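Workshop notebook, Herix display models
Sun 21 December
Entry by Kiri Treloar

Purpose of the session: to settle the base color and the lighting for the Gindau shelf display, and to examine the small sandal before it is released to Cuypers for packing. The window display itself goes in during January.

The white table was wiped down before work began and the overhead lights were left on for 10 minutes so that the level could steady. The meter was read at the middle of the table and again near the back edge. The reading at the back was lower by 16 percent. The same drop was recorded at the previous session, when the table stood farther from the wall, so moving it has made no useful difference. The wall is pale enough to serve as a backing and will not be repainted.
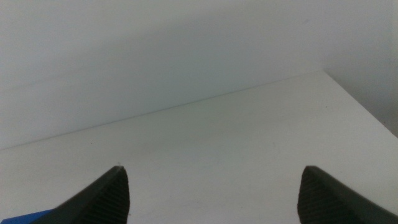 The lower reading matters chiefly for white pieces. A white model placed well back tends to lose its outline against the table, and the client has already raised this point in connection with the first set. It was agreed that all pieces in the present set will be placed forward of the middle, and that the back strip will be kept for the name cards.

Base color. Three sheets were supplied by Draster: blue, pale green and a warm gray. Each was to be laid flat on the table, long side parallel to the back edge, and judged from a standing position and from a seated one. The gray was rejected at once as too close to the dark bands on the sandal. The green was acceptable from a standing position but took on a dull cast when viewed from the chair. The blue was left until last.
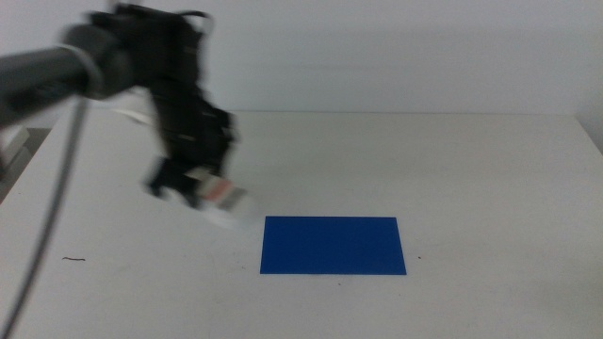
Decision: blue is adopted for the sandal and for the two items that follow it in the Gindau list. The sheet must be handled by its edges. Fingerprints show on the finish, and Draster has advised that the stock cannot be wiped. A spare should be ordered with the main quantity. The table also requires a better cleaning than it received today; smudges that pass unnoticed in ordinary work are plain once a strong color is set down beside them.

Sandal. Length measured along the sole: 39 mm, which agrees with the drawing. The order of the bands was checked against the color sheet, working from the heel forward, and was found correct. The heel strap stands as drawn. The sole was examined under the lamp for scratches and none was recorded.

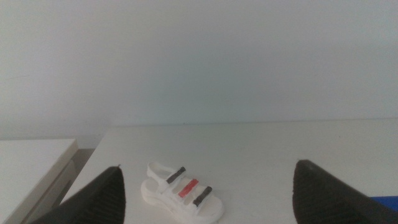 Sandal model, white, with red center band between two dark gray bands.

Open matters:

Cuypers to confirm the inside dimensions of the carton. The heel strap must not bear against the lid.

Draster to be asked for the blue in the heavier weight, with a price for 3 sheets.

Second meter reading at the back edge to be taken after dark, with the blinds closed. Result to be entered on the facing page.

K.T.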